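Plindisari Textile Room
Workroom notebook, 2026-01-29
Subject: Sorting and refolding of soft goods, second pass

The second pass began with the items left from November. The first pass had been sorted by color, and this proved inconvenient at the shelf, where pieces of very different weight ended up in the same stack and slid against one another. It was agreed with Jovita Alvarado that the present pass would be sorted by weight first and by color second. The register now stands at 438 entries, of which 74 have yet to be given a shelf location.

Method as carried out: each piece was laid flat, smoothed from the center outward, folded in half lengthwise, and then folded to the width of the shelf card. Loose, soft pieces were given one additional fold. Pieces that would not hold a fold were rolled and recorded with an R after the entry number.

Prints gave less trouble than plain fabrics. With an evenly spaced dot, the diagonal rows serve as a guide, and a crooked fold shows at once along the edge. Plain pinks, creams, and beiges offer no such help, and two of them were refolded before the corners met. Shiyu Luo suggests marking the midpoint with a removable clip. The suggestion will be tried on five pieces before the written procedure is changed.

Color names remain unsettled. The same shade has been entered as "blush," "sand," and "pale rose" by three different hands. Until the list is revised, staff are asked to write the plainest name available — pink-beige, light blue, cream — and to leave the finer terms for the remarks column. Horacio Paredes will correct the older entries.

Supplies: the Gilance labels adhere well to card but lift from cloth tags. Use the sewn tags for anything that is to be handled often. The order for 1000 further tags has been approved and not yet placed.

Open items: shelf locations for the remaining entries; a decision on whether rolled pieces should be kept apart; a new straightedge for the long table.

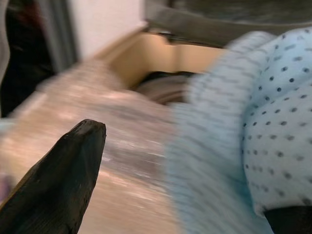 Entered by: Gisela Valdebenito
Read by: Abelardo Quiroga

Light blue with small dark dots, and next to it a pale pink-beige. Both to be entered under their plain color names, with the dot pattern noted in the remarks column.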